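Two-arm cell, left gripper loses position after cable change

Forum: Small cells and bench automation
Started by nosov_bench
Sunday, January 10, 2021

nosov_bench wrote:

Hello all. I maintain a small two-arm cell for gear assembly, we call it Pundness. Since I replaced the cable of the left gripper I have a problem which I cannot explain well. The arm homes correctly and the gripper opens and closes, but when the wrist turns far to the outside, the gripper reports an error 301 and stops with the fingers where they are. If I turn the wrist back and reset, it works again. In the middle of the range there is no error at all.

What I have done until now: I exchanged the connector at the gripper side, I checked the supply under load, and I ran the gripper alone on the bench for 800 cycles without one fault. The new cable is from the same supplier as the old one. The controller log has 2,058 lines from Friday and all errors come at nearly the same wrist angle.
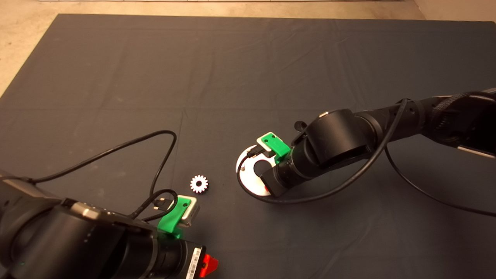 The cable on the left side is routed outside of the arm with a free loop, and I left the loop long so that it does not pull when the wrist turns. I copied this from the right side, where I never had an error. The grippers are our own printed parts, the green ones, and the small black plug sits very near to the block that the left gripper holds, so I have also the suspicion that a part can push against the plug when the fingers close. But then I would expect the error in every position, no?

I would be thankful for any idea before I take the arm apart.

esine_tech wrote:

Same angle every time means cable. The 800 cycles on the bench prove only that the gripper is good, the wrist did not move there. Hold the wrist at the bad angle, motors off, and wiggle the cable with your fingers while somebody watches the status page. Start at the arm end.

rutkowska_r wrote:

I agree it is the cable, but I do not agree about the long loop. A wide loop is not safer than a short one. It has weight, it swings when the arm brakes, and all this movement arrives at the plug. I would fix it with a soft strap on the last link and leave only what the wrist needs for its full turn. Measure this with the wrist at both ends, by hand, with power off.

nosov_bench wrote:

Thank you both. @rutkowska_r, I had a short loop before October and it broke the wires directly behind the plug. This is why I am afraid of it.

rutkowska_r wrote:

Then it was too short, or it had no strain relief. If the plug is the only thing which holds the cable, it will break with any length. On your right arm the cable also hangs down over the wrist, so I would change both when you are already working there.

pundit_of_belts wrote:

Please don't change the right side if it works! I have done this "improvement" on a good arm and I had two broken ones after. Repair the left, let it run some weeks, and only then decide.

Also I would not forget the plug. With the gripper that near to the part, try one run with empty fingers and one run with the block in. If the error comes only with the block, you have your answer and the cable is innocent.

esine_tech wrote:

Both tests take ten minutes, do both. And look if the new cable is really made for bending. The same supplier sells a fixed type and a flexible type, and from outside they look the same.

nosov_bench wrote:

I made the tests. Empty fingers: error. With block: error, same angle, so it is not the part which pushes. Then I held the wrist at 270 degrees with motors off and moved the cable by hand. At the plug nothing happens. At the arm end, where it goes under the clamp, the status drops each time I press it to the left.

I opened the clamp and the jacket has a flat place there. I think I tightened it too much. The print on the jacket is also not the flexible type, so @esine_tech was right with this too. I have ordered the correct one.

rutkowska_r wrote:

Good that you found it. Put a piece of rubber under the clamp this time, and tighten only until the cable does not slide. And I still say strap the loop.

pundit_of_belts wrote:

And I still say leave the right one alone :)

nosov_bench wrote:

I will strap the left one and leave the right one as it is for now. When the new cable is in, I will run it at the bad angle for one shift and write the result in this thread.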